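2. Planning the Purchase

Before you order the Andenar training set, decide how many suturing hours you will run. The pads and thread are bought again and again, so plan them separately from the arms.

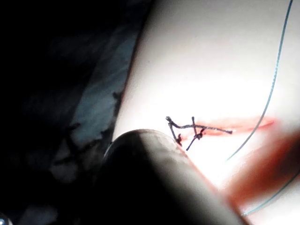 Wrist camera view: black suture and fine blue thread on a practice pad.

Step 1. Set the yearly budget for pads. One pad can carry several incisions. For 130 sessions we reserve 3000 dollars.
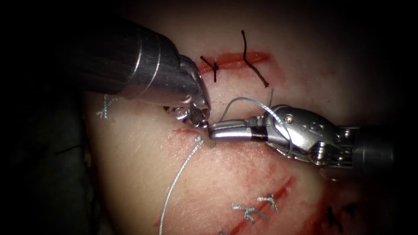 Step 2. List the instruments for each arm. The two arms may need different tips, for example a grasper on the left and a needle driver on the right.

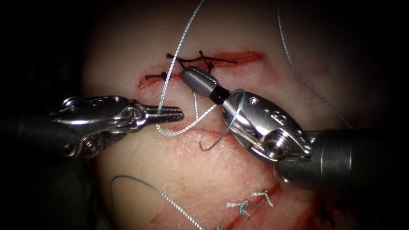 Step 3. Order needles and thread in two colors.

Note: Delivery from Trillier takes 13 days.

Caution: Do not order instruments before the arm model is confirmed.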